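Hornness Home Forum > Bedding and Linens > Pillowcases: what is your method and why is it wrong

Started by murley_mattress, February 15, 2021

murley_mattress wrote:
I have been putting pillowcases on pillows for most of my adult life and I am still losing. The case goes on crooked, one corner of the pillow ends up folded over like a bad envelope, and I sleep on the fold. My spouse uses the chin method (pillow clamped under chin, case pulled up from below), which works but means the pillow gets a faceful of face before it even reaches the bed. What does everybody else do?

ruawai_rob wrote:
Inside out. Turn the case inside out, put your arms in up to the corners, grab the pillow's corners through the fabric, and flip the whole business over. Same as a duvet cover. I'm amazed this is still a question.

tuckandfold wrote:
Inside out is fine for duvets. For a pillow it's a lot of ceremony. Fold the pillow in half the long way like a taco, shove it in, let go. Three seconds.

ruawai_rob wrote:
And then you spend a week sleeping on a taco.

tuckandfold wrote:
It unfolds. It's a pillow, it wants to be flat.

Vusumuzi Rampersad wrote:
Long-time reader, and yes, I used my real name when I signed up and can't work out how to change it. The taco depends entirely on the fill. Down, sure. The big lumpy polyester kind stays wherever you left it out of spite. My own trouble comes earlier in the process, at the stage where the pillow and the fabric are in the same place and have not yet come to an agreement.

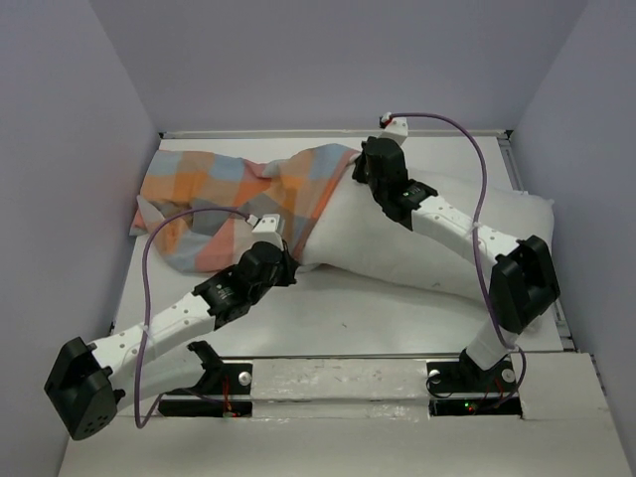
Plaid 1, pillow 0.

I like the plaid a lot, for what it's worth. Orange, pale blue, a sort of salmon. It just doesn't want to lie flat.

murley_mattress wrote:
That is exactly the stage I live in. Nice colors though.

linenlurker14 wrote:
Shake it out first! You can't do anything with a cloth while it's bunched up like that. Hold it by two corners, give it one good snap, lay it down flat, and THEN bring the pillow to it. Everybody starts with the pillow and drags the fabric over the top, and you get that tucked bit in the middle where it has swallowed itself.

ruawai_rob wrote:
Agree on the shaking. Disagree on laying it flat. If you're holding it by the corners anyway you're halfway to inside out, so you may as well give in.

herska_hank wrote:
Going to be unpopular here. I stopped using cases on the spare pillows and just wrap them in whatever cloth is nearest, ends tucked under. Been doing it 14 years. Guests have not complained.

tuckandfold wrote:
Guests have not complained to you.

herska_hank wrote:
They keep coming back, which I'd consider a flaw in the system.

linenlurker14 wrote:
Wrapping is all right for a sofa pillow. On a bed it'll be off by midnight. Also check the size before you blame your technique. I fought with a set for most of February before I noticed I had king pillows and standard cases. No method fixes that, although I did try swearing.

Vusumuzi Rampersad wrote:
Tried rob's inside-out flip on another pillow tonight. The corners came out properly square. I also had the seam on the outside, so I suspect I flipped once too many or once too few.

ruawai_rob wrote:
Once. You flip it once.

murley_mattress wrote:
Reporting back. Taco: fold stayed in. Inside out: good, but I lost a sock in there somehow. Sticking with the chin for weeknights — sorry, pillow.

tuckandfold wrote:
You didn't let go of the taco fast enough.

Thread views: 367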